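Two grippers, one pile of laundry

So I finally got to spend a proper stretch of time with the two grippers I've been going on about since September, and I have opinions! If you only want the short version: I'm keeping the Skalisen on for laundry and the Stunevlow is going back in its box until I have something hard and square to pick up.

Some background for anyone new. I have a two-armed setup and I've been trying to get it to do one dull chore from start to end, and the chore is washing. Clothes are awful for robots. A mug is the same mug every time you look at it, but a T-shirt is a different shape each time you let go of it, and two T-shirts in a bag are basically one lump with four sleeves.

The Stunevlow has the stronger grip by a mile. It closes fast, it holds on like a crab, and on paper it should have won. But the fingertips are slick, and when it pinched a shirt it tended to get either nothing or the shirt plus the three things under it. I ran 30 grabs with it and got a single item 15 times. Half! I turned the force up and that made it worse (I got a lovely crease in a pillowcase, though).

The Skalisen is slower and it feels a bit toy-like when you hold it, and I was ready to be mean about it. Then I did the same 30 grabs and it only missed four. I think it's the softer close – it stops when it feels cloth bunch up, and it doesn't plow on down to the bottom of the bag. Swapping it in took me almost 16 minutes, most of that hunting for the right hex key.

The controller is a different story. I'm using the Suvarna one for both arms, and every so often it throws error 1721 and just sits there until I restart it. The manual says "communication fault, see section on faults" and the section on faults says to check communication. Thanks, guys. Reseating the cable at the wrist helped for a day or so. If any of you have seen 1721 and beaten it, please leave a comment, I'll owe you a coffee.

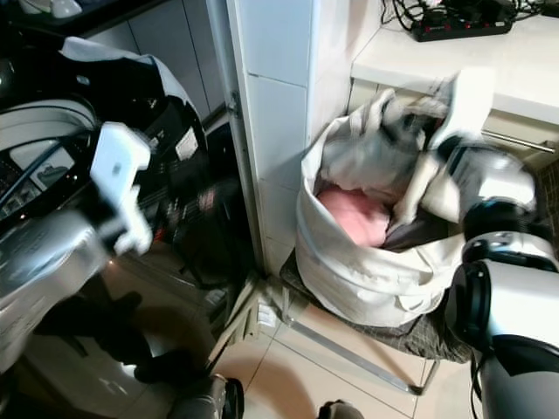 Posted by Octavio Urrego
Friday, October 29, 2021
Filed under: grippers, laundry

One arm in the bag and the other up by the washer door is the pose I've been tuning all week. I like having both arms already near where they need to be, so the handoff is short and there's less swinging about in a tight kitchen. The bag is on a low stand with thin metal legs, and I've learned to keep the elbow well clear of those.

Next up is the camera. The Hokcombe I have on the head does fine with colors, so a pink top is easy to find, but dark socks on dark pants might as well be one object. Shiny appliance fronts bother it too. I have a second one on order to try at the wrist, and I'll run the same 30 grabs so the numbers line up with these. Socks get their own post.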